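Hi Elli,

Here's where we are with the Savolainen entryway money as of the end of December. You asked for something shorter than last time, so I'll skip the history and go straight to what's been done, what it cost and what's still bugging me.

The big news is that the shoe area is in use! Pentti Turunen finished the bench side in the first half of the month, and the yellow shelving went in right after. I know there was a long back and forth over the color (Marius wanted gray, I wanted anything people could find on a dark afternoon) and I'm glad you let us go with yellow. It's bright. You see it from the front door, and visitors head straight for it without being told, so that's one sign I can stop taping to the wall.

We bought house slippers in two rounds. The first lot was for the front hall only, and those were the soft felt ones that got chewed up by the gravel people carry in. For the second lot I asked Hatem Ait Brahim at Kamitz to find us something plain and black with a firmer sole, and he did, at a better price than I'd put in the budget. We now own 101 pairs across both entrances. I've entered them in the Index under household supplies, as you asked, and the old felt ones are written off there too.

How the slippers sit on the shelf took more fiddling than I expected. First we had them heels to the wall, toes out, and people kept picking them up, turning them around and dropping them on the floor to step in. So now they go toes to the back with the open end facing you. You can see right into each one, which helps with finding your size, and the row looks neat from the door. Joonas Suominen came up with that after watching one very long coffee break's worth of people hopping on one foot.

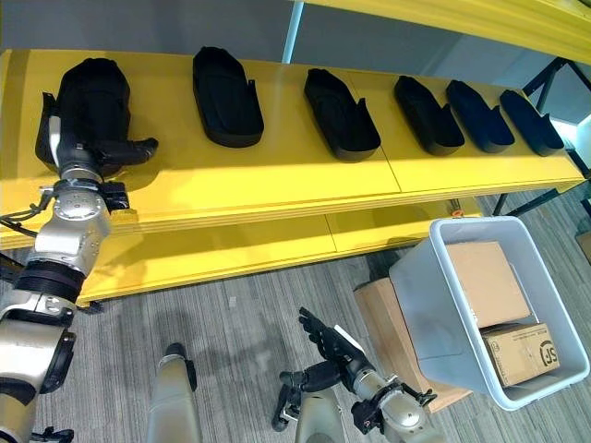 The other thing we settled is that the top shelf is for clean slippers and the lower shelf is for returns. Used ones go down below when you leave, somebody wipes them over, and they move back up. When the lower shelf is clear, the round is finished and you can go home – that's the whole system, and it fits on a card. Joonas does the late round at the moment and Marius does mornings.

Now the less cheerful part. The quote from Jekgate for the drying mats came in over what we'd set aside, and I haven't signed it. I've asked them to price the back entrance on its own, because that's where most of the slush comes in. If the new number works I'd like to move what we saved on the slippers over to mats. Could you tell me whether I need a formal change request for that, or if an email from you is enough?

Two things are still open from your list. The size labels aren't up yet (the first set wouldn't stick to the glossy finish, so I'm trying a different kind), and the floor under the shelving collects all sorts, so I've added a sweep to the evening round. We'd also like 26 more pairs in the small sizes, which run out first whenever a school group is in. I'll send Hatem's price when I have it.

Receipts are in the shared folder under Savolainen, slippers and shelving in separate files. The Jekgate quote is in there too, if you want to look at it before we talk.

Thanks again for your patience on the color!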